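How to Flatten a Warped Cutting Board

Posted 3/9/18 in Kitchen Repairs

Every cutting board I have owned has eventually decided to become a bowl. The latest was a big maple one from Evetti, bought in August in a fit of optimism, and by winter it rocked so badly that chopping an onion sounded like someone knocking to be let in. I fixed it. You can fix yours too, provided it's wood and provided you aren't in a hurry.

What you'll need

A straightedge, or any ruler you trust
Two old towels
Something heavy
Food-grade mineral oil
Sandpaper, 120 and 220 grit
A stretch of counter you can live without until next week

First, find out which way it's bent

Lay the straightedge across the board, short way first. If light shows under the middle, that face is cupped. If the straightedge teeters, you're looking at the hump side. Then do the same corner to corner. A board that's twisted, with two opposite corners up in the air, is a harder case, and I'll get to it, though you won't like what I say.

Mark the hollow face with a bit of masking tape. I skipped this once and spent three days making the problem worse with great care.

Dampen the hollow side

Wood swells where it takes on water. The hollow side is the dry, shrunken side, so that's the one that gets a drink. Wet a towel, wring it out until it stops dripping, spread it on the counter, and lay the board on it hollow side down. Put the dry towel over the top. Walk away.

Check it after 6 hours. Thin boards can be nearly flat by then. Thick ones will look exactly the same and you'll feel foolish, in which case wet the towel again and leave it overnight. Do not soak the board in the sink. My friend Hryhorii Palamarchuk soaked his in the sink and now has two smaller boards.

Weight it

Once it's close to flat, take the wet towel away and set the board on a couple of thin strips of scrap wood so air can get underneath. Now put your heavy things on top, spread out evenly. I used a Dutch oven and the Gindale parts catalog, which runs to 1,389 pages and had not previously been of use to anyone. Leave it for several days. If you take the weight off after one evening to have a look, the board will wait until you've gone to bed and curl right back up.

Keep it away from the radiator while all this is going on. Same goes for sunny windowsills and the top of the fridge.

Sand and oil

Dampening raises the grain, so the surface will feel like a cat's tongue. Go over it with 120, then 220, always along the grain. Wipe off the dust and rub in oil, both faces and all the edges. The edges matter more than you'd think, particularly the ends. Let it sit overnight, wipe off what's left, and do it again. Oiling only the pretty side is how I got into this mess.

If it's twisted

Try the same routine twice. If it still rocks, you can plane it flat, or pay a cabinet shop to run it through the drum sander, or stick rubber feet on it and shim the short one. Or call it a serving board. Guests never test for rocking.

If it's plastic

None of the above applies. Lay it on a flat surface, pour hot (not boiling) water over it, put a flat baking sheet on top with some weight, and let it cool completely. This works on thin plastic boards fairly well and on thick ones hardly at all. Lăcrămioara Furtună wrote in to say the dishwasher's drying cycle is what bends them in the first place, and I have since stopped putting mine in there, mostly.

Keeping it flat

Wash both sides, even if you only used one. Dry it and stand it on edge. Oil it whenever it starts looking chalky. And when you lay a board down for the day, put it on a level top, like the one below.
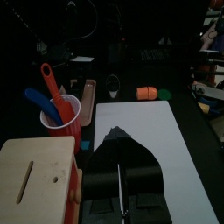
White board with rounded corners, lying on a black tabletop.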